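**Visit to the Pernon test hall, October**

Our delegation was received by Umesh Bisht, who is responsible for safe working practice in the hall. The purpose of the visit was to see how written rules are applied at the two-arm assembly stations.

Pernon's house rules run to 34 clauses. Mr. Bisht drew attention to three of them. No person may reach over the table while the arms are powered. Arm speed is limited to 300 millimeters per second whenever visitors are present. Each task board must be checked against its parts sheet before a run begins – and the sheet must be signed.

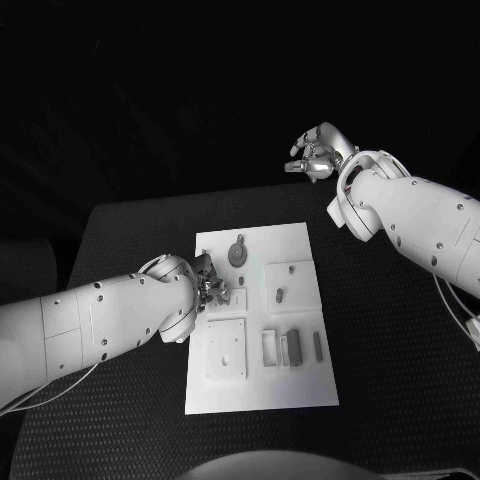 *Two-arm station with task board. The left hand is at a small white plate; the right hand is held open above the table.*

Discussion then turned to cables. The rules require a visual check of every lead at the start of a shift, with the result entered in the station log. Our members considered this a sound provision and asked whether it also covers connector blocks. Mr. Bisht confirmed that it does, under clause 19 of the current edition.

A copy of the rules has been requested for our own site at Doro.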